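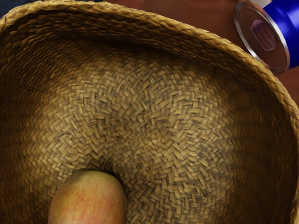

Week 3: Plaiting, Twining and Coiling

Plaited work crosses flat strips over and under each other. In a twill, each strip passes over two or more, and the crossing shifts by one every row. Twined work turns a pair of wefts around each stake. Coiled work is sewn, so it needs an awl.

Dyes and storage are held over to week 4 -- read the Bickerstaff chapter first.

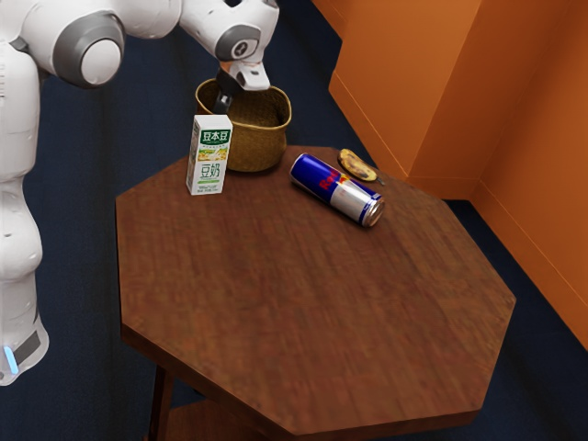

Borders come last in most traditions. A braided border hides the cut ends and stiffens the rim. Cartwright sorts the Niltside baskets by border alone, and her catalog lists 1,172 pieces under 13 types. Bring your copy of her table to section in September.

Reading: Cartwright, ch. 3. Response of up to 700 words.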